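Product Review: Orkeck Letter Block Set with Wooden Tray

The Sabbagh Early Reading Library lends learning materials to families and to teachers of children in their first years of school. Items are reviewed before they are added to the lending shelf. The Orkeck set was assessed in June by Thulani Pretorius of the materials office, with two groups of children.

The set is sold as an aid to early spelling. Each block carries one letter, and a short printed guide suggests games for pairs and small groups. The guide is clear and well ordered, although its later games assume that a child already knows most letter sounds. Families using the set at home should expect to spend 10 minutes reading it before the first session.

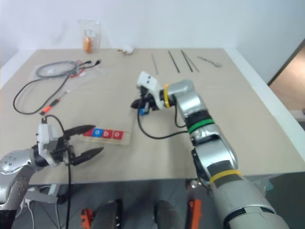 Vowels are the main weakness. Groups building more than a few words at once ran short of the letter E, and sessions slowed while children waited for a turn. The Wallar set, which the library already lends, handles this better and includes spare vowels. On the other hand, the Orkeck letters are larger and easier to tell apart, and the children confused b and d less often.

Storage was satisfactory. Children were able to put the blocks away without help, and no pieces were missing at the end of the trial. Surfaces should be wiped with a damp cloth only – the maker advises against soaking.

The set costs $55 from Lundedex, where it is listed as item 3599. Replacement letters are sold singly, and schools are advised to order extra vowels with the first purchase.

Rating: recommended for small groups and home use. Two sets will be added to the lending shelf under number 243. The loan period is the same as for other reading materials.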